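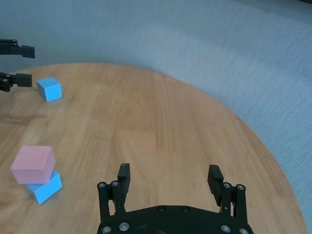
Small blocks on a round wooden table.

In Defence of the Round Table
Viera Čierny, for the Zistano Centre for Early Learning

When the Zistano Centre reviewed the furnishing of its activity rooms in January, a large part of the discussion concerned the table. Supply catalogues overwhelmingly favour rectangular tables, and increasingly tables which fold, stack, tilt or carry storage trays along their sides. The Centre's present tables do none of these things. They are round, wooden and heavy, and it was proposed that they be replaced. I wish to set out why I believe the proposal was mistaken, and why the Centre should keep what it has.

The case for replacement deserves a fair hearing. A round table wastes floor space. It cannot be pushed against a wall or joined to its neighbour to make a longer surface for painting. Its edge gives no hint of where one child's share ends and the next child's begins, and a tower built too near the rim will sooner or later go over it. Wood marks easily and must be looked after. My colleague Zdeňka Vlček, who prepared the proposal, put these points with care, and I do not dispute any of them.

Where we differ is on what the table is for. Block play is among the plainest activities we offer. A few cubes, a longer block and a flat surface are enough to occupy a child of three for most of a morning. The first serious problem such a child meets is often the stack of two: a large piece set upon a smaller one, so that part of it hangs over the side. Adults tend to correct this. We reach across, turn the pair over and put the larger block at the bottom, where we feel it belongs. In doing so we remove the very thing which was being studied. A block that overhangs and stays up raises a question about weight, and the child is entitled to spend some time with it.

A rectangular table encourages our interference. It has a front and a back, and the adult generally takes the long side, facing the children as a teacher faces a class. At a round table the adult has no such place and must sit where there is a gap. Work is seen from several sides at once, and a child who walks round to look at a tower from behind has not left the group. I consider this a real advantage, and one which no catalogue is likely to mention.

There is also the matter of the surface. The proposal recommended bright printed tops with grids and coloured zones. I would ask the Centre to consider how much is already present in a plain wooden top. The grain runs in one direction, and children do line their blocks up with it, or set them deliberately across it. Pale blue and pink stand out well against a honey-coloured surface without any help from print. A grid tells the child where a block should go, and there are many activities in which that instruction is useful. Free building is not one of them.

On the question of falling blocks, the remedy lies underfoot. Every activity room should have carpet beneath the building table, laid well beyond the rim. The noise of a collapse on a hard floor is unpleasant for everyone, and it makes cautious builders of children who ought to be bold. The cost of carpet should be counted as part of the cost of the table, and in any future budget I would place it ahead of new furniture.

I accept one of the proposal's recommendations without reservation. The Centre owns 1232 blocks, and far too many are put out at a time. A crowded table is a sorting exercise whether we intend it or not. I would support a rule that building sessions begin with a handful of pieces, with others brought from the shelf on request.

The review will report to the Centre's governing board, which will decide on the tables at its next meeting. I hope that it will leave them where they are, have the tops oiled, and spend the money on the floor.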